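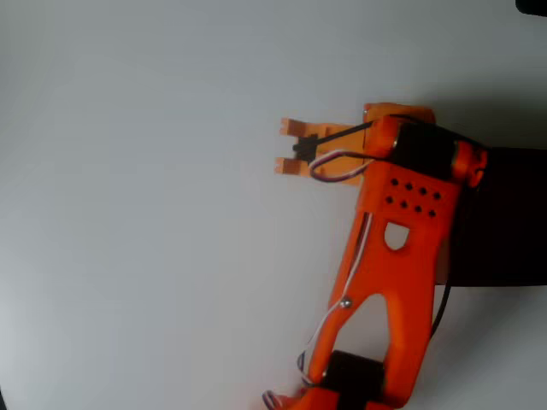
Our project looked at how evenly a white work surface is lit, and whether moving the lamps makes small parts easier to find on it. A plain, unmarked surface is useful for this because any change in brightness shows up right away. The middle is the brightest area, and the white turns pale gray toward the upper left and lower left. We used that difference as our starting point and took meter readings in the same places each time.

Setup

We worked in the Grundholm room on Tuesday with the blinds closed. The light came from 2 desk lamps with 4,000 K bulbs. Joar Holmgren moved the lamps and Jamila Hettiarachchi wrote down the readings.

Results

With both lamps on the right, the middle read 400 lux and the lower left corner read 200 lux. With one lamp on each side, the corner came up and the middle dropped slightly. Small white parts were still hard to see in both setups. Manon Arsenault suggested a light gray mat, which we did not have time to test.

Problems

The meter gave a lower number whenever someone leaned over it. We repeated those readings and threw out the first set.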